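3.2 Where the vegetables live between shopping and cooking

When we began visiting kitchens in Ekstead and Plesville, we expected most of our talk to be about cupboards, and we were a little surprised by how quickly it drifted to baskets. People were fond of them, and they wanted to tell us where each one had come from and why it had ended up beside the stove and never gone back to the pantry shelf. Of the 1,874 diary entries we collected, 800 mention an open container of some kind kept out on the counter, and a good many of these go on at cheerful length about what belongs in it – carrots and onions, usually, and now and then the mail.

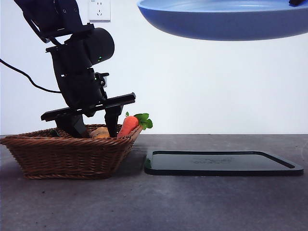 Figure 3. Woven wicker basket on a dark gray tabletop, with a dark, flat rectangular item to its right and the lower part of a blue pan above.

We came to think of the basket as a kind of waiting room. Vegetables that go into the refrigerator drawer tend to be forgotten there, our households told us, while those left in plain sight get worked into supper without much planning at all. Closeness mattered too. In Plesville especially, people liked to have the basket within easy reach of the place where they chop, and several had moved it more than once over the winter before they were happy with it.

The Ekstead kitchens were smaller, and there the basket had to compete with the dish rack and the kettle – a contest it did not always win. We return to these crowded counters in Section 4.

3 comments · 12 shares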